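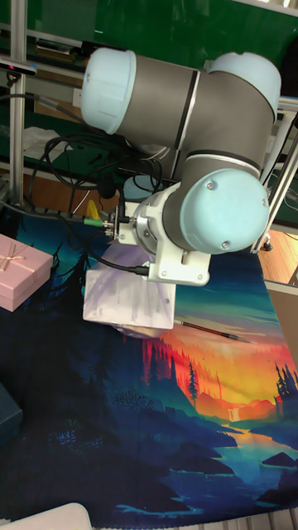
A fantasy-landscape mat on the table, with a white box just above it.

Printed Game Mats: Eridari, Stundow and Todent

Home > Tabletop > Mats and Surfaces

Hi, and welcome to the mat page! I make printed game mats, I play on them most nights, and I have far too many opinions about rubber. If you just want to order one, the choices are further down. If you're the kind of person who reads the whole page before buying a thing (me too), get comfy.

Why a mat

I played on a bare dining table for years and thought mats were a fussy extra. Then I moved into an apartment with a glass-topped table and found out what dice sound like on glass at midnight. My downstairs neighbor found out too. I bought a cheap mat, it curled up at the corners and smelled like a tire shop, and I started grumbling about it to my printer friend Svetozár Vlček, who said "well, make a better one, then." So I pestered him until he helped me do it.

The big thing for me is picking up cards. On bare wood you end up sliding every card to the edge of the table to get a fingernail under it, and on cloth over foam you just press down a little and the edge pops up. Tiles are the same. So are those tiny cardboard coins that come in every box now. After that it's the noise, and after that it's the looks, though I know plenty of you would put the looks first and I'm not going to argue.

The prints

All three are landscapes from a made-up country that Ludmila Jelínek has been drawing since we were in school together. She paints them by hand, we scan them, and then we spend weeks fighting over how dark the darks should be.

Eridari is the northern one. Mountains, a long lake, snow on the high ground. It's the coolest in color and the one I'd pick if you play a lot of games with bright wooden pieces, which really sit up on it.

Stundow is farmland and river country with a walled town off in one corner. It's the busiest print. Gorgeous, and people love hunting for little things in it (there's a goose, good luck), but if your game has small print on small cards you may want something calmer underneath.

Todent is marsh and forest, mostly greens and browns. My personal mat is a Todent. It hides coffee.

I get asked for a version with a grid. We tried it on a Stundow test sheet and the lines made the whole painting look like it was in jail. If you need squares or hexes, a clear overlay does the job and you can take it off for other games.

What it's made of

The top is a tight polyester knit with the print dyed into the fabric, so there's no plastic film to crack or peel. Underneath is natural rubber, open cell, with a little texture on the back for grip. Edges are stitched all the way around in a matching thread. I went back and forth on stitching for ages! Some card players hate a stitched edge since the cards can catch on it, so ours is stitched flat and low. You can feel it with a finger but a card slides over it fine.

Size

One size for now: 60 by 40 inches. That covers most dining tables for four with a little wood showing. Please measure your table first. I know, I know, but the most common email I get is "it hangs over," and a mat that hangs over will slowly creep toward whoever leans on it. It's fine to trim one with a sharp knife and a metal ruler if you can live without the stitching on that side. I did it to an old Eridari for my desk and it has held up, with a bit of fuzz along the cut that I singe off with a lighter, very carefully, outdoors.

It's also big enough for a 1000 piece puzzle plus all the loose pieces, which I hadn't thought about until Yu-ting Kwan wrote in to say that's the only thing she uses hers for. You can roll a half-done puzzle up in it if you go slowly and roll with the picture side in. I tried it with a lighthouse puzzle and lost only some sky.

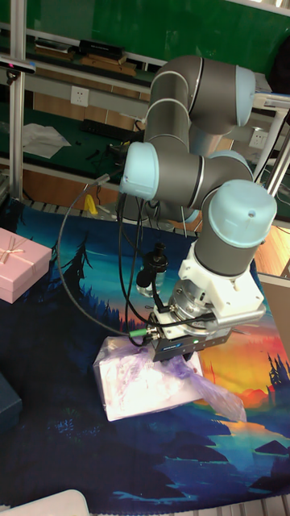 Grey links, pale blue caps and a black gripper, over at the tabletop.

When it arrives

It ships rolled around a cardboard core in a long box. Unroll it face up somewhere flat and leave it overnight. If the ends still want to lift, roll it the other way (face out), hold it for a minute, and lay it down again. Books on the corners work. Please don't iron it. Someone did. The print was okay but the rubber stuck to the ironing board and they sent me a photo that I still think about.

There's a rubber smell for the first few days. It's a lot milder than the bargain ones, but I won't tell you it isn't there. A porch or an open window takes care of it. If you have a latex allergy this is not the mat for you, as the backing is real rubber, and I'd hate for you to find out the hard way.

Spills and cleaning

Blot first, don't rub. For most things a damp cloth and a drop of dish soap is plenty. For red wine, curry, or that orange cheese dust, put it in the bathtub with cool water and a bit of mild soap, let it sit for 10 minutes, then rinse and hang it over the shower rail. Full drying takes about a day. No washing machine, no tumble dryer. Pet hair comes off with a lint roller or, even better, a slightly damp rubber glove.

Candle wax I have not solved. If you've got a method that doesn't involve heat, write to me!

Storing it

Roll it print side out, loosely, and stand it up or lay it on a shelf with nothing on top. Folding leaves a crease that takes forever to come out, and on the darker prints you can see a pale line there for good. Keep it out of strong sun too. I left a Stundow in a south-facing window for a summer as a test, and the river went from blue to sort of gray-green. Ludmila said it looked more realistic. She was not pleased, though.

The carry bag

Sold separately. It's a simple canvas tube with a shoulder strap and a drawstring top, long enough for the rolled mat. There's a side pocket that fits a dice pouch and a pencil and not much more. We have it in black or olive. The first batch had a plastic buckle that snapped in the cold, and if you have one of those, email me and I'll mail you a metal one for free.

Ordering

Pick your print, pick bag or no bag, and that's it. Orders are packed by me at the kitchen table, so please allow a few days, and a bit longer in December when everyone wants everything at once. If it shows up with a print flaw, send a photo and I'll replace it. If you just don't like it, you've got 40 days to send it back, as long as nobody has put it in a bathtub.

Stock note, Aug 20, 2023: Todent and Eridari are ready to ship. Stundow is out until the next print run, and you can leave your email on the Stundow listing to hear when it's back. Olive bags are down to the last few.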